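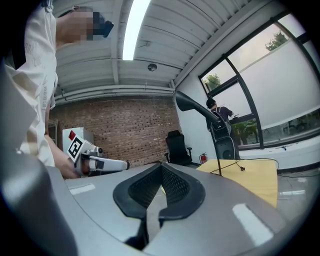
Forums > Webmasters > Référencement et mobile

Menu burger sur mobile : je le vire ou pas ?

kestrel_b
Membre
1/28/20

Bonjour à tous,
je refais le site d'un petit client (location de matériel de jardin, Hestbridge, si ça parle à quelqu'un). Tout le trafic ou presque vient du téléphone maintenant. Ancien thème Nevow, le menu est caché derrière les trois barres. Le client trouve ça « moderne ». Moi je vois dans les stats que les gens arrivent sur une fiche produit et repartent sans jamais ouvrir le menu.
J'hésite à mettre une barre fixe en bas avec 4 liens : Catalogue, Tarifs, Agence, Appeler. Des retours ?

pomme-vapeur
Habitué

Vire. Fait la même chose l'an dernier sur une boutique, barre en bas, aucun regret. Les gens ont le pouce en bas de l'écran, faut pas chercher plus loin.

Par contre 4 liens c'est un max. À 5 sur un petit écran les libellés passent sur 2 lignes et c'est moche.

ludo_sans_css
Membre

Pas d'accord du tout. La barre fixe mange de la hauteur, surtout avec le bandeau cookies par-dessus, et sur iPhone t'as la barre Safari qui remonte quand on touche le bas. Résultat, le premier appui ouvre la barre du navigateur et le second ton lien. Insupportable.
Le burger tout le monde connaît. Y compris ma mère.

pomme-vapeur
Habitué

Le coup de Safari ça se règle avec un peu de marge en bas. Et « tout le monde connaît » ne veut pas dire tout le monde clique...

kestrel_b
Membre

Merci. @ludo le bandeau cookies j'y avais pas pensé, effectivement il est en bas lui aussi. Je peux le passer en haut mais alors il recouvre le logo et le numéro de tel. Pff.
Sinon quelqu'un a essayé d'écrire « Menu » en toutes lettres à côté des barres ?

Tilleul
Modérateur

Oui, sur deux sites. Ça coûte rien, essaie ça AVANT de tout casser. Un des deux a vu nettement plus d'ouvertures du menu, l'autre rien du tout. Donc bon.

Question bête, tes fiches ont des liens vers la catégorie parente ? Si les gens arrivent par Google direct sur la fiche, un fil d'Ariane bien visible fera peut-être plus que n'importe quel menu.

kestrel_b
Membre

Euh. Le fil d'Ariane est masqué en dessous de la version tablette. C'est le thème qui fait ça par défaut. Je viens de regarder.

Tilleul
Modérateur

Commence par là alors.

ludo_sans_css
Membre

Classique Nevow. Il masque aussi les filtres du catalogue si tu touches pas aux réglages, vérifie. Perso je suis passé sur Prellico en juin, moins joli mais rien de planqué et ça charge bien plus vite sur un vieux téléphone.

mzl
Nouveau

Bonjour, je m'incruste. Prellico c'est bien mais le support répond quand il veut. J'ai attendu jusqu'à 3 semaines pour un bug de formulaire. Et pour le référencement le contenu des onglets repliés était pas dans le html au chargement, j'ai du bricoler.

ludo_sans_css
Membre

Jamais eu ce souci. T'as quelle version ?

mzl
Nouveau

L'avant dernière je crois. Pas le courage de mettre à jour, la dernière fois j'ai perdu mes polices.

pomme-vapeur
Habitué

On s'éloigne un peu. Pour revenir au sujet, le lien « Appeler », garde-le quoi qu'il arrive. Pour de la location c'est LE truc que les gens veulent. Un bouton tel: bien gros, même seul en bas, sans barre complète. Ça prend moins de place et ludo sera content.

ludo_sans_css
Membre

Un bouton seul ok. Je signe.

kestrel_b
Membre

Bon, je récapitule ce que je vais faire :
- fil d'Ariane réaffiché sur mobile
- le mot « Menu » à côté des barres
- bouton Appeler en bas, bandeau cookies au dessus du bouton et pas par-dessus
- les filtres, vérifiés : masqués aussi, merci ludo

La barre à 4 liens je la garde sous le coude. Si le client râle je lui montre les chiffres. Pour le changement de thème c'est non, pas le budget, et j'ai encore le site du cabinet Jayawardena à livrer avant.

Tilleul
Modérateur

Change pas tout le même jour par contre, sinon tu sauras jamais ce qui a joué. Le fil d'Ariane d'abord, tu laisses tourner, puis le reste.

kestrel_b
Membre

Trop tard pour le fil d'Ariane et les filtres, c'est en ligne lol. Le bouton attendra. Je repasse donner les stats dès que j'ai de quoi comparer.

mzl
Nouveau

Preneur aussi pour les stats. Et si quelqu'un sait comment récupérer ses polices après une mise à jour Prellico, je veux bien un mp.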